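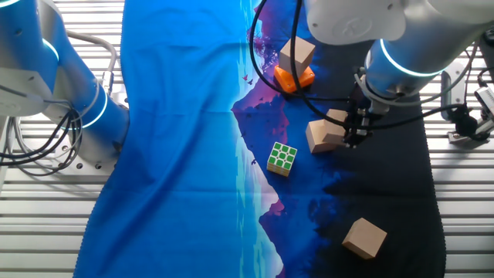 Two arms over the printed cloth at Leltedel, with the wooden cubes, the orange block and the Rubik's cube.

Home | Articles | Interviews | Tools | About

"The arm was never the slow part"

Interview with Dilek Gezer, who writes planning software for two-arm cells

Dilek Gezer joined Leltedel when it had two programmers and one desk. Now she leads the planning group, which is four people, and she still writes code in the mornings. We spoke in August, after lunch, in the room beside the lab. She had her laptop open the whole time, and two times she turned it to show me a log.

Her group makes Trenda, a planner that decides for two arms at once. I asked her first why this is different from running two planners, one for each arm.

"You can run two planners," she said. "Many people do it. You divide the table by a line, and each arm stays on its side. It is safe, and it is also very sad, because the object you want is always near the line."

Trenda has no line. Each arm asks for a piece of space for a piece of time, and the planner gives it or makes the arm wait. Gezer calls this a booking. In the first version the bookings were too large. An arm that wanted to pick up one small cube would reserve almost half of the table, and the other arm stood still until it finished.

"I looked at the logs and I saw waiting, waiting, waiting. The customer said your arm is slow. The arm was never the slow part. It was my reservation."

She changed the bookings to follow the links of the arm, and not a box around the complete arm. The waiting became much shorter, but the computation became heavier. A plan which before needed 10 milliseconds now needed up to 100. Her colleague Gayan Nanayakkara solved most of this by keeping old plans and repairing them when only one thing on the table has changed. Gezer said she was against the idea for two weeks, and then she saw it run.

We talked also about cables. I did not expect it to be a long part of our conversation. The planner knows the shape of the arm very well, but a cable has no fixed shape, and in this cell a long black one hangs in a loop from the upper part of the arm down over the cloth, close to the stacked blocks.

"For the planner the cable did not exist," she said. "So it gave me a beautiful path, very short, and the path went through the cable. Now we keep a soft volume for it. Soft means that you can enter, but you pay. If there is another way, the planner takes the other way."

I asked if it would be easier to tie the cables better. She laughed and answered that Ataberk Tuncer, who builds the cells, says the same thing every month. But customers have cables too, and they do not always tie them.

The cloth on the table belongs to the perception side. It has a purple mountain with its reflection, some trees and small birds, and the right side goes almost to black. Riku Aoki, who wrote the segmentation tool Fastus, asked for a background with strong colors and folds. On a plain gray table Fastus was giving very clean masks, and everybody was happy until the first test in a customer's building.

"With Riku we have one rule," Gezer said. "He gives me a mask and also how sure he is. If he is not sure, I make the obstacle bigger. A wooden cube on a dark color, this is easy. A stack where the top one sits a little crooked - there he is less sure where one object ends, and I must respect it."

The Rubik's cube gives another kind of problem. One face can look like nine small objects, and an early version of Fastus sent her exactly this. The planner received nine targets in a tidy grid and started to plan nine picks. She keeps the log of it, and it was the first one she showed me.

The second log was about the gripper when it works close to cubes that overlap. The planner treats an object near the fingers in one of two ways: as a part of the arm, or as an obstacle. The moment of change between these is where most of her bugs live. If the change comes too early, the arm believes that it carries something when it does not. If it comes too late, the arm thinks that it is in collision with its own load, and refuses to move.

"We had 8 open bugs in the spring, and 6 of them were this moment," she said. "I rewrote it three times. The third time I wrote it on paper before."

I wanted to know what comes next. She is working on an editor where an operator can see the bookings as colored shapes on a time line and can move them by hand. Hipólito Pereyra tries it first, as he is the one in the company who did not study programming. When he cannot find a button, she moves the button.

"I would like that the person can ask the planner why are you waiting," she said, "and that it answers with one sentence. Today it answers with a file."

Then she closed the laptop and went to look for Tuncer, because she needed the cell again at four.

14 shares | 3 comments

Related
Hand-eye calibration without stopping the line
Ataberk Tuncer on building a cell that can be moved
What we learned from Aksoy's open trajectory viewer
Reading planner logs: a short guide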